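4.2 Do candidate forums move primary voters?
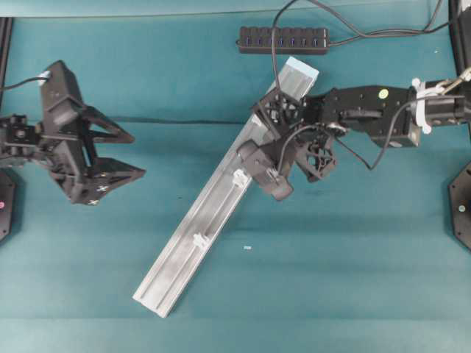
The claim that joint appearances by primary candidates change how people vote rests on thinner evidence than its popularity would suggest. Most of the studies we reviewed in Section 2 ask people who attended a forum whether it affected them. People who attend forums are already following the race, and they tend to say that what they attended was worthwhile. An answer of "yes, it helped me decide" tells us very little about what the same person would have done at home.

Our own data do not fully escape this problem, but they let us put some limits on it. The Edby panel interviewed 900 registered voters before and after the forum series in the Plendasard district. Of these, 496 completed both waves and also said they intended to vote in the primary. We use only this second group below. The loss is large, and we do not believe it is random. Respondents who dropped out were younger and less attached to a party, and these are the people one would expect a forum to reach if it reaches anyone.

The district held 5 forums, 3 of them carried on local radio. We treat a respondent as exposed if he or she reported attending or listening to at least one. This is generous. Someone who heard a few minutes in the car counts the same as someone who sat through the full evening, and we had no means of checking either report. Self-reported exposure to political events is usually too high, and we see no reason why this panel should be different.

With these cautions in place, exposed voters did change their stated choice between waves more often than unexposed voters. The gap shrinks when we control for interest in the campaign at the first wave, and it can no longer be told apart from zero when we add a measure of how firmly the first choice was held. Voters who were unsure went looking for information, and voters who were unsure also changed their minds. The forums may have been where some of them did so. They may as easily have been one stop among many, along with yard signs, mailers, and talk at work.

Figure 3.

A stronger version of the forum claim holds that the effect lies in issue agreement. When all the candidates on a stage take the same position, the argument goes, voters stop weighing that issue and turn to who can win. Cavalcanti is often offered as the model case. There, every candidate backed the same property tax plan, and the polling afterward showed a rise in the share of voters naming electability as their main concern. We are not persuaded. Electability rose over the same weeks in Maserine, where the candidates never shared a stage and disagreed openly about taxes. A simpler reading is that voters think more about winning as election day gets close. The Cavalcanti series has no reading from the week before its first forum, so the timing cannot be settled from the published numbers.

We looked for the same pattern in Plendasard. Among exposed respondents, mention of electability went up. Among unexposed respondents, it also went up. The difference between the two is small and its sign depends on how we code answers such as "someone who can take on the governor," which one coder read as electability and the other read as a statement about toughness. We report both codings in the appendix. A result that turns on a choice of this kind should not be given much weight in either direction.

Press coverage deserves a separate word. Much of what passes for a forum effect may be the effect of what newspapers wrote the next morning. Stories on the February forum gave most of their space to one exchange over school funding, and respondents who recalled anything from the series recalled that exchange, including several who had told us they neither attended nor listened. Future work should measure news use with the same care as attendance. We did not, and the single item we have on newspaper reading was asked only at the second wave.

None of this shows that forums are without effect. It shows that a panel of this size, with this much dropout and this measure of exposure, could not find one that held up. Campaign staff who point to the earlier attendance surveys as proof should be asked what the comparison group was.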